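Changes to the Acharya Room
May 2024

The Acharya Room on the second floor of Plokberg House has been rearranged. Most of you will have noticed by now, if only because the door opens all the way again. This item covers where things have gone, what has been thrown out, and what to do if you are missing something.

The room had been filling up for a long while. When the two storage cupboards on the landing were taken out last September, everything in them was moved into the Acharya Room as a stopgap, and it stayed there. The folding chairs were behind the display boards, the display boards were behind the long table, and to get at any of it you had to move the trolley into the corridor. Anyone booking the room for an hour was losing a good part of it to furniture.

The long table now runs parallel to the windows and no longer sits across the middle. It can be pulled out and used from both sides. Please put it back against the windows when you finish, with the drop leaf down. The catch on the leaf is stiff. Press it upwards first and it will release; pulling it sideways is how the last one got bent.

Folding chairs are on the wall opposite the door. There are enough for any of the groups that use the room at present. The ones with torn seats have been taken out, along with the two that pinched. If you need more than the room holds, borrow from the ground floor and carry them up yourselves, and please take them back down the same day.

Shelving was the main cost. We bought Jarkomura units for the end wall, and with brackets and fixings they came to £332. The end wall turned out to be softer than the plans suggested, so the fixings are longer than the ones supplied. Please do not move the units or take shelves out to make room for tall items. Tall things go in the alcove by the radiator, lying down if they will fit that way. 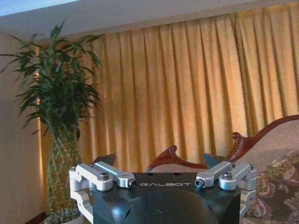
Each group has a shelf of its own, labelled along the front edge. Shelves at waist height went to the people who are in and out of the room most often, and the top ones to those who only come in once a month. If this is awkward for anyone, for instance if you cannot lift a box down from the top, say so and we will swap you with someone else. The step stool lives under the bottom shelf. It takes a person and a light box, and should not be used as a seat.

The lowest shelf is shared. It holds extension leads, masking tape, bin bags, the dustpan and a tin of odd screws and keys. The leads have all been tested. One of them is on a reel, and it needs to be fully unwound before anything with a heater in it is plugged in. There is a card tied to the handle saying the same thing.

Boxes need a name on the short end, where it can be read without pulling the box out. A first name is not enough, as we have three Sarahs. Please also put the month you brought it in. Anything without a name will be kept for 50 days and then cleared.

Several things came to light during the move and are waiting at the front desk: a blue cardigan, a bread knife, two umbrellas, a bag of curtain hooks and a framed certificate for swimming. The cake tin with a dent in the lid has been claimed. There was also a box of slides with no name on it. They look like holiday slides from the seventies, mostly of harbours, and we would like to get them back to the right family.

Things that have gone for good are the broken projector stand, the carpet offcuts, the older of the two urns and a large quantity of cardboard. The urn had been leaking at the tap and could not be mended at a sensible price. The newer one holds slightly less, takes longer to boil and does not drip. Fill it before you set out the chairs and it will be ready when you are.

A few points remain to be sorted out. The blind on the left-hand window still sticks halfway. The notice board has come down while the wall behind it is filled, and will go back up slightly lower. The floor needs a proper clean where the old cupboards' contents stood, and we are getting a price for that. The room may be closed for a day when it is done, and anyone with a booking will be told beforehand.

Eren, the firm that did the joinery on the staircase, has offered to look at the door, which drags on the carpet strip in damp weather. Until then, lift it slightly by the handle as you close it.

The booking sheet has moved to the inside of the door. Bookings can be made up to 3 months ahead, in pencil. If you cancel, rub your name out as well as telling the desk, or the slot goes on looking full.

Questions about shelves, labels or missing property should go to Dulce Bautista at the front desk. She has the list of who is on which shelf, and the spare key to the alcove cupboard.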